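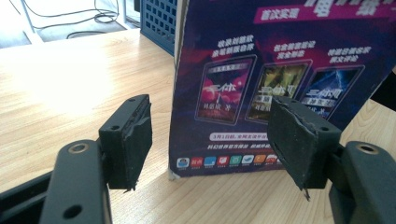
Zondico pushed the second patch for Someton on Monday, October 13, 2025, and the main change is to how the crane rig handles load. Before the patch, every grab was a single yes/no check: if the claw overlapped a crate, the crate was attached. Now each side of the claw has its own friction value, and that value drops with use. A foam pad as torn as the one on the left finger, with a strip hanging off its lower corner, would sit near the bottom of the new wear scale. In the game it would still hold a flat crate, but a barrel would slide out at the first turn.

I ran 94 lifts on the Pludesia dock map with the wear setting at default. Grip starts to fall off after some 20 lifts, and faster if you drag the load sideways. The workshop menu only shows wear as a colour, so you have to open the debug panel to read the number. Repairs cost 3000 credits for the pair. You can't pay for one side.

Usa Kaewsai has posted a settings file that halves the wear rate. It works in single player but is ignored on shared servers, where the host's values are used.

Two bugs remain. Saves made before the patch load with both pads at zero, and the cable still clips through the dock roof if the boom is fully raised. The first can be fixed by selling the rig and buying it back. I have not found a fix for the second.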